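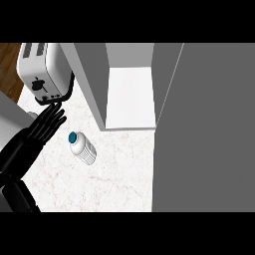 Small kitchen appliances are sold on the condition that the buyer does not ask what happens when one component fails. The typical failure is minor: a worn latch, a cracked solder joint, a cord that has frayed where it enters the housing. The typical response is to discard the whole unit. A white toaster with two slots, a row of small dark buttons and a black cord looped under its front contains few parts that a patient person with a meter could not test, provided that person could get inside the shell. Access is the main obstacle, and access is a design decision.

I spent nine years on the service bench at Swanson, a repair shop in Pondetthorpe. Between February and the end of the summer I kept a log of every countertop appliance brought in. There were 112. Of these, 70 had a fault in a part that costs less than a sandwich. We returned 39 of those to working order. The others were fastened with one-way clips, sealed with adhesive, or built around a board for which no part number was published. In most cases the fault had been found before we gave up on the repair.

Manufacturers defend closed housings on grounds of safety. The argument deserves a serious answer. Heating elements run at line voltage, and a badly reassembled unit can start a fire. But a housing that breaks when opened does not prevent opening. It prevents correct closing. A standard screw, torqued to a printed value, is the safer fastener, and it adds very little to assembly time.

The second defense is price. A Uvix service manual I was shown under a trade agreement ran to four pages, three of them legal notices. Writing a proper one costs money, but it is a fixed cost. Spread over a production run of 2,000 units it is noticeable. Spread over the runs typical of this market, it is too small to appear on the shelf tag.

I would ask for three requirements in law. Fasteners must be removable with common tools. Cords and switches must be sold separately for seven years after the last unit ships. A wiring diagram must be printed inside the base. Stararance already does the last of these on its kettles, and the diagram is a sticker the size of a playing card.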